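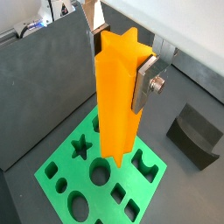 Star piece over the board, star hole is the one to the left of it

Forum > Student Projects > Robot Arms and Grippers > Peg and Shape Insertion

Star block goes in one try and jams the next, same program

Posted by Emiko Ishida, April 17, 2023

I'm in a second-year automation class and our project is a shape sorter. The arm picks up a plastic block, finds the matching hole in a flat green board and puts the block in. The board lies on the work surface at an angle. We did that on purpose, so the program can't just assume everything is square to the table.

The round and oval blocks are fine now. The square ones are mostly fine. The star is a mess. It's a tall five-pointed prism, and the gripper holds it with two flat fingers, one on each side. We go to a spot above the star hole, turn the wrist to the angle we worked out from the camera, and lower it straight down. Some of the time it drops in. Other times one of the points catches on the rim and the whole board starts to slide, and then the arm stops with a force error.

Things we've checked so far:

- The hole position is good. If I put the oval block over the oval hole using the same board position, it goes in.
- The block isn't damaged. By hand it goes in with no trouble.
- The wrist angle that gets sent to the arm is the same each time if the board hasn't moved.

My lab partner Jannik thinks the camera is giving us a bad angle for the board. I think it's the grip, but I can't prove it. The camera is on the wrist, so it moves with the gripper and we only get a good look at the hole before we're right on top of it. Once the block is in the fingers it covers part of the board.

We're using the class library (Desero), which lets us set a target pose and a force limit and not a whole lot else. We can read the force at the wrist. We have to show the sorter running at the end of the term and the star is worth the most points, so I don't want to just skip it.

What should we look at first? And is there a normal way to do this kind of insertion that doesn't need a much better camera?

Trefor Phillips

Look at the grip first. You have two flat pads on a shape with an odd number of points. Think about what each pad is touching. On a square block, both pads sit flat against parallel faces, and when the fingers close they line the block up with the gripper for you. A five-pointed star doesn't have two parallel sides like that. If a tip is facing one finger, then a valley is facing the other one. So one pad is pushing on a single ridge and the other is bridging across two ridges.

That can be a decent grip if the block starts out close to the right angle, but if it starts out a bit turned, it can get clamped a bit turned and stay there. Your program then turns the wrist to the correct angle for the hole and the star is off by however much it was off in the fingers. The round block doesn't care about any of this. The oval is long enough on its flatter sides that the pads straighten it out.

To find out if that's what is going on, do this:

Pick up the star, move it over a blank part of the table, and stop. Take a picture with the wrist camera. Put it back, turn it a little by hand, and pick it up again. Do that a bunch of times and compare where the top point is in each picture. The camera moves with the gripper, so if the grip was the same every time, the star would show up in the same place at the same angle in every picture. If it doesn't, you have your answer and Jannik is off the hook.

If the angle does change, you have a few choices. You can make a small nest for the star to stand in before pickup, so it always starts at the same angle. You can measure the angle in the fingers from that picture and add the difference to your wrist angle. Or you can change the pads. One pad with a V groove in it, sized so a star tip sits in the groove, makes a big difference, but then check that your other blocks still pick up OK.

I would do the nest. We had one for the hex pieces at our school and it was a block of foam with a hole cut in it.

One more thing you can use: a five-pointed star looks the same every 72 degrees, so you never need to turn the wrist more than 36 degrees either way to match the hole. If your program is turning it farther than that, you're winding up the cable for no reason and you may be getting close to a joint limit.

Kamlesh Negi

Just lower the speed. Ours was too fast and it worked after we slowed it down. Also tape the board to the table.

Dörte Hagedorn

Trefor is right about the grip, and I'd do his picture test before anything else. But even with a good grip, I wouldn't expect straight down to work every time. You said the block goes in easily by hand. When you do it by hand you aren't going straight down either. You set it on the board, feel that it isn't in, and twist it until it drops. The arm can do the same thing with what you've already got.

I help with the robotics club in Bokel and this is the routine our students use for anything with corners:

1. Go to just above the hole and slow down.
2. Lower with a low force limit until you feel contact. Save the height at that moment.
3. If the height is well below the top of the board, you're in. Keep going down and open the fingers.
4. If the height is the same as the top of the board, you're sitting on the rim. Keep a light push downward and turn the wrist a few degrees one way, then back past center a few degrees the other way.
5. If the height drops during the turn, stop turning and push down.
6. If it doesn't drop, lift, move over a millimeter or so, and go back to 2. We move in a small spiral out from the first spot.
7. Give up after a set number of tries and put the block back. Ours is 4.

You need the height of the top of the board for steps 3 and 4. Measure it once by touching the board with the closed empty fingers, and remember to add the length of block that hangs below the fingers. That length changes if the block gets picked up higher or lower, so be consistent there too.

The force error you're getting is from using the limit as a safety stop only. If your library lets you read the force while moving, check it yourself in a loop and stop the move at a much lower value. I haven't used Desero, so I can't tell you the name of the call. If it can only move and then report, make very small moves down and read the force after each one. It's slow but it works.

On the sliding board, I partly agree with Kamlesh. Fix it down while you're getting the program right. A board that slides will hide all your other problems, because after the first bad try your hole position is wrong and every try after that is wrong as well. But ask your teacher if taping it is allowed on the day. If it isn't, look at the board again with the camera after every failed try, with the arm lifted up out of the way.

And about Jannik's idea: it's worth ruling out. A small error in the board angle hardly shows up on an oval and shows up a lot on a star. Use two holes that are far apart on the board to get the angle, and don't try to get it from the outline of the star hole by itself. The recess is the same green as the top, only darker, and with a lamp on one side the edge you find may be the shadow and not the rim. Ours used to be off by 3 degrees for exactly that reason.

Emiko Ishida

Thank you all. Did the picture test this afternoon. The star is turned differently in the fingers almost every time, and in a couple of the pictures you can see it plainly without measuring. We're going to cut a nest out of foam and then put in the turn-and-push steps. The library does have a force read during moves, it was under a different heading in the manual. Jannik still wants to redo the board angle with two holes, so he's doing that part.

Related in Peg and Shape Insertion

Wrist camera picture blurry when the gripper is close to the table
How much gap should a 3D printed hole have for a square peg?
Zuvia gripper drops round blocks but holds square ones
Reading force while the arm is moving
Matsuda club kit - which pads fit the small fingers?
Spiral search never finds the hole, always goes the same way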